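Saturday Shivers: Drondley

Every October this newsletter picks one horror movie you probably skipped and tries to guilt you into watching it. This year the honor goes to Drondley, a haunted-hotel picture with a small budget, a large fog machine and a lead performance that deserved better lighting.

The setup will be familiar to anyone who has ever seen a door creak. Night clerk Mocanu takes a job at a seaside hotel in the off season, is told never to rent out the top floor, and rents out the top floor by the 20-minute mark. The guests are a wedding band called Wokodton, stranded after a gig, and if you think a wedding band can't be frightening, you haven't heard their slow version of the chicken dance played through a wall at 4 a.m.

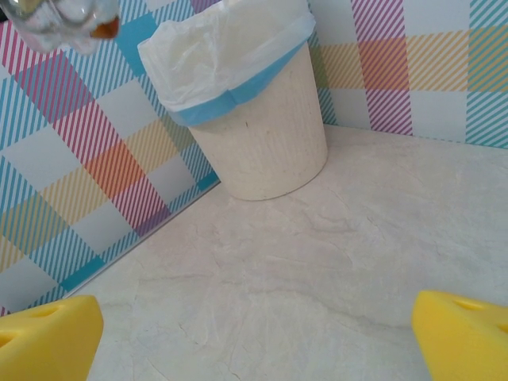
Director Stela Sandu knows what she's got and what she hasn't. What she's got is a terrific ear. The elevator in this hotel groans like my uncle getting out of a beanbag chair, and for a good half hour it is the scariest thing in the movie. What she hasn't got is a monster, or at least not one she can afford to show us for long. When it finally turns up it's on screen for maybe two seconds, and I'd have cut one of them.

I liked the band best. They bicker about set lists while the hallway outside gets longer, and the drummer refuses to leave without being paid, even after the carpet starts to breathe. The script gives them real jokes, the kind tired people make – and then it starts picking them off, and I was sorrier than I expected to be. The accordion player's exit got a yelp out of me and a dirty look from the cat.

The last act is a mess. There's a curse, then an older curse underneath it, then a long speech about the hotel's plumbing that I think was meant to tie the two together. Mocanu delivers it in a bathrobe with great dignity. I rewound it and still couldn't tell you who drowned whom.

Drondley is streaming on Tivico, filed for some reason under Travel. We'll be running it Saturday at 9 p.m. in the usual back room, with the sound up and the subtitles on. Bring a cushion, the folding chairs haven't improved since last year.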